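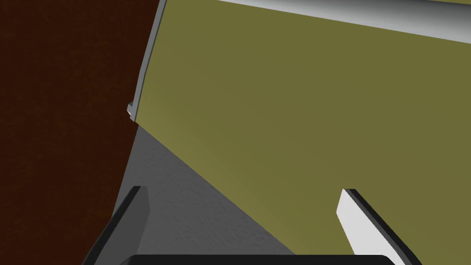
本课程的学生项目为什么从仿真环境开始？

仿真环境允许学生反复出错，出错之后可以立即重置，学院不必为此承担设备损坏和人员安全方面的风险；同时，所有小组面对同一个房间、同一台机器人，评分有共同的依据。

（讲者注：问题念完后停顿片刻，再念答案。答案全文已印在听众手中的提纲第一页，无须重复。）

---

## 第一页　开场与致意

各位来宾、各位同事：

下午好。受Clendine理工学院教学事务处委托，由我向各位报告“家居环境双臂操作”课程项目本学年的实施情况。报告分为课程背景、项目任务、教学过程、评分办法、存在的问题和下一学年的安排，结束后留出提问时间。

本课程面向二年级及以上学生开设，本学年选课人数为68人，最终提交完整项目材料的为31个小组。小组以两人为主，也有三人小组和经批准单独完成的学生。

（讲者注：如有来宾询问选课门槛，答复为“修完程序设计基础与线性代数”。机械类课程不作要求。）

## 第二页　课程背景

学院此前的机器人教学以演示为主。教师操作，学生观看，课后提交一份实验报告。这种方式便于管理，但学生很少有机会自己作出判断：手臂应当从哪一侧接近，夹爪张开到什么程度，转身之前是否需要先收回手臂。这些判断在报告里往往只占一行字。

三年前，学院与Gurnano教育合作中心签订协议，共同建设面向本科生的仿真实训课程。双方约定由学院负责教学大纲和评分标准，合作中心负责计算资源的调度与维护。课程所用平台为Sowa，装在公共机房的工作站上，学生也可以远程登录使用。

课程的教学目标有以下各项，提纲中有全文，现场只念标题：

- 坐标系与相机视角的转换
- 双臂机器人的运动规划
- 夹爪与物体的接触判断
- 任务失败的记录与复盘
- 小组协作与技术文档写作

最后一项原先列为选修内容，自本学年起计入总成绩。调整的依据是上一学年的教学检查意见，其中指出部分小组程序完成度较高，而文档无法供他人复现。

## 第三页　项目任务

（讲者注：翻页后先介绍任务，再介绍画面来源。）

每个小组领取一份任务书。任务书规定起始位置、目标物体和结束条件，其余由小组自行决定。任务难度分为三级。

一级任务只要求机器人移动到指定位置，将夹爪对准目标，不要求抓取。二级任务要求完成一次抓取和一次放置。三级任务要求两臂配合，至少有一个步骤必须由两只夹爪共同完成。

各小组首先接触到的材料，是安装在手臂末端的相机画面。这一视角距离物体很近，方向随手腕转动，学生初次使用时普遍感到难以辨认。课程组的要求是，学生在编写任何运动程序之前，须先提交一份画面判读记录，说明画面中哪些部分属于机器人自身，哪些部分属于环境，哪些部分暂时无法确定。

“暂时无法确定”一栏允许填写，并且不扣分。课程组在讲评时多次强调，把一块平面误认作桌面，后续的规划就会建立在错误的高度上，代价远大于在记录中留下一处空白。 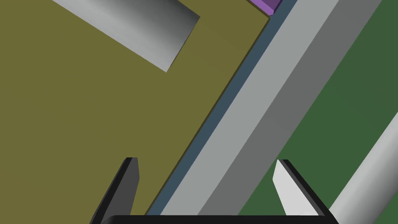 图二　手部相机画面（仿真）：灰色长条处于两指之间，两侧各有一件灰色圆柱体。

在对准练习中，学生需要从类似的画面中读出夹爪与长条形物体之间的角度关系，并说明下一步转动手腕的方向。练习采用书面形式，不运行程序。助教批改时重点查看两点：一是学生是否分清了物体本身的棱线和两块表面之间的分界线，二是学生是否注意到画面边缘只露出一小部分的物体。第二点常被忽略。有的小组在规划路径时没有将这类物体计入，手臂经过时发生碰撞，程序随即中止。

各位手中的提纲附有一份判读记录的空白表格，供其他院系参考。表格可以自由复制，无须另行申请。

## 第四页　教学过程

课程分为前后两个阶段。前一阶段以课堂讲授和单人练习为主，后一阶段以小组项目为主，每组配备一名联系教师。

前一阶段的讲授安排如下：

1. 平台登录、文件管理与机房使用规定。
2. 坐标系：世界坐标、躯干坐标与手部坐标。
3. 相机模型与视角畸变。
4. 单臂运动学，附书面作业。
5. 夹爪控制与接触检测。
6. 双臂避碰。
7. 任务分解与状态记录。

第三讲的课时较往年有所增加。学生在头部相机的广角画面中看到墙面、管道和家具向中心收拢，容易据此错误估计距离。授课教师改为先让学生在纸上标出若干条应当平行的线，再引入公式。从作业情况看，这一顺序较易为低年级学生接受。

后一阶段开始时，每组提交一页纸的任务分解。联系教师在两个工作日内答复，答复只有“可以开始”和“请修改后再交”两种。课程组曾经考虑增加“有条件通过”一档，讨论后未予采纳，理由是学生对这类表述的理解差别较大。

机房在后一阶段延长开放至晚间九时。每个小组每次预约的时长为50分钟，到时系统自动保存并退出。这一时长经过两次调整：最初安排较长，排队现象严重；后来缩短，又有学生反映尚未完成载入和校准就已到时。现行时长由机房管理人员与学生代表共同商定。

（讲者注：此处如时间紧张，可略去调整经过，直接进入任务环境。）

任务环境为一处住宅内景，设有台面、座椅、墙面装饰和绿色植物。课程组没有对室内物品作整理，地面上有倾倒的椅子和细长物体，台面上的小件物品也分散摆放。机器人移动和伸臂时均须考虑这些物品的位置。
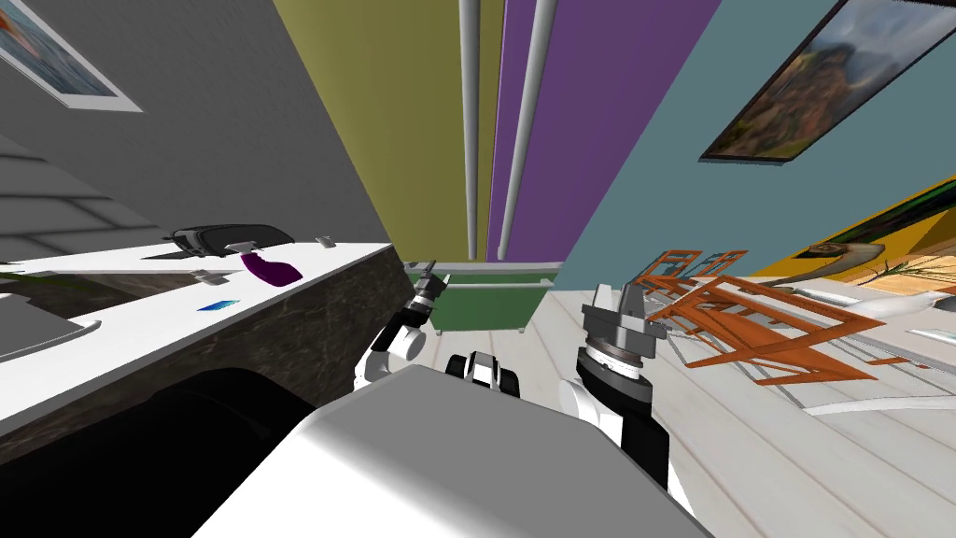 ## 第五页　双臂配合的教学要点

（讲者注：本页内容较多，语速适当放慢。）

本课程所用机器人的两臂末端并不相同，各组在分配任务时应当先说明哪一侧承担抓取，哪一侧承担扶持或避让。分配理由须写入文档。课程组不规定标准分工，但要求全组成员均能口头说明本组的选择。

教学中反复出现的情况，归纳如下。

**一、只规划正在动作的手臂。** 静止的一侧同样占据空间。有的小组让右臂完成全部动作，左臂停在初始姿态，躯干转动时左臂扫过台面，台面物品随之移位。课程组要求任务分解表中为两臂各设一栏，静止的一侧也须填写姿态名称。

**二、把头部画面和手部画面当作同一画面使用。** 两类相机的位置、朝向和视野均不同。在头部画面中位于左侧的物体，在手部画面中可能出现在任何方向。文档中凡引用画面，一律注明相机名称和记录时刻，缺一项即退回补充。

**三、过早闭合夹爪。** 学生往往以画面中物体进入两指之间作为闭合的条件。单一画面无法给出足够的距离信息，课程组要求同时核对手部坐标与接触信号，三者一致方可闭合。

**四、失败之后直接重置。** 重置操作十分方便，学生容易养成不作记录便重新开始的习惯。本学年起，系统在重置之前弹出一个简短的填写窗口，学生须写明失败发生在哪一步。填写内容不评分，但在期末复盘时作为原始材料使用。

关于第四点，课程组内部曾有不同意见。部分教师认为强制填写会打断学生思路。试行结果表明，多数学生的填写较为简短，常见的如“左臂挡住”“看错墙”“椅子”。复盘时，这些简短记录仍能帮助小组回忆当时的情况。课程组决定保留这一窗口，字数不设下限。

## 第六页　评分办法

项目成绩由下列部分组成，各部分权重以教学大纲为准，此处仅作说明：

| 部分 | 评定依据 | 评定人 |
|---|---|---|
| 画面判读记录 | 书面材料 | 助教 |
| 任务分解 | 书面材料 | 联系教师 |
| 仿真运行 | 系统日志 | 课程组 |
| 技术文档 | 复现检查 | 其他小组 |
| 口头答辩 | 现场提问 | 课程组 |

技术文档由其他小组进行复现检查，是本学年的新安排。每组随机领取另一组的文档，按照文档说明重新运行一次，并填写检查意见。运行失败本身不影响被检查小组的成绩，影响成绩的是文档是否写明了必要的初始条件。检查意见交联系教师审阅后转交对方，双方可以申请当面沟通。

口头答辩在三月举行。答辩时，课程组从该组的运行记录中选取画面，由学生说明当时手臂所处的位置和下一步动作。选取画面不事先通知。学生如不能确定，可以说明需要哪些补充信息，这类回答同样得分。

（讲者注：会有来宾询问复现检查是否造成小组之间的矛盾。答复：本学年收到申诉，均在联系教师一级处理完毕，具体内容不便公开。）

仿真运行部分以系统日志为准，不以画面美观为准。画面材料用于判读和答辩，日志用于认定任务是否完成。二者不能相互替代，教学大纲对此已有明文规定。 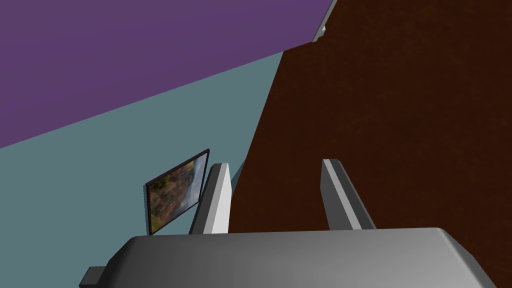 图四　夹爪张开，两指之间没有夹持物体；背景墙面挂有一幅风景画。

答辩中适合提问的，多为朝向明显倾斜的手部画面。提问内容一般为：画面中哪一条边可以用来判断手腕的转角；挂画一类位置固定的物品能否作为参照；深色的大块表面可能是什么，还需要什么信息才能确认。对最后一个问题，课程组接受多种答案，前提是学生能够说明如何验证。

## 第七页　参赛情况

学院每年从本课程中推荐小组参加Moltonero学生机器人操作邀请赛的仿真组比赛。推荐以自愿报名为基础，由课程组依据项目成绩和文档质量审核。

参赛小组的准备工作在课程结束之后进行，不占用其他学生的机房时段。学院提供一间固定的讨论室，并指定教师负责报名与联络。竞赛任务由主办方发布，与课程任务有相近之处，但允许使用的传感器不同，参赛小组须自行调整程序。

课程成绩与竞赛成绩互不折算。这一原则在课程设立时即已确定，本学年没有变化。

## 第八页　存在的问题

课程组在总结会上提出以下问题，一并向各位报告。

其一，机房工作站数量不足。本学年可用工作站为48台，后一阶段晚间时段的预约经常排满。远程登录可以缓解部分压力，但校外网络条件不一，个别学生反映画面延迟较大，不利于精细操作。

其二，联系教师的工作量分布不均。选择三级任务的小组需要较多指导，而分组时没有将这一因素计算在内。

其三，学生在仿真环境中取得的经验如何转移到实体设备，目前缺少系统的教学设计。仿真中的物体表面较为单一，光照平稳，接触模型也经过简化。学生在文档中对此多有提及，有的小组还专门列出一节，讨论哪些步骤在实体设备上需要重新校验。课程组认为这部分内容应当纳入正式讲授。

其四，术语不统一。“夹爪”“手爪”“末端”在不同教师的讲义中混用，学生文档亦受影响。课程组已着手编写统一的术语表。

## 第九页　下一学年安排

经教务会议讨论，下一学年拟作如下安排：

- 画面判读练习提前至第一讲之后开始；
- 增加一次以实体单臂设备为对象的参观与操作课；
- 分组时同步确定任务级别，据此分配联系教师；
- 术语表作为提纲附件发放，各类作业统一使用；
- 复现检查增加一次预检，由助教先行核对初始条件是否齐全。

参观与操作课的场地由Gurnano教育合作中心提供，时间和人数上限尚待双方确认，确认后由教学事务处另行通知。

## 第十页　提问

（讲者注：请工作人员递送话筒，每位来宾先提一个问题。涉及经费和设备采购的问题，请提问人会后与教学事务处联系，现场不作答复。涉及学生个人成绩的问题一律不作答复。）

（讲者注：常见问题的答复口径如下。）

关于教材：本课程不指定教材，讲义在学院内部网站发布，选课学生凭学号查阅。

关于旁听：允许旁听讲授部分，小组项目和机房预约仅限选课学生。

关于其他院校使用任务书：可以书面申请，经课程组同意后提供一级和二级任务书，三级任务书暂不对外提供。

关于运行记录的保存：系统日志保存至下一学年开课，此后由机房统一清理。学生如需保留，应当自行导出。

提问结束后，请各位来宾将提纲末页的意见表交至门口签到处。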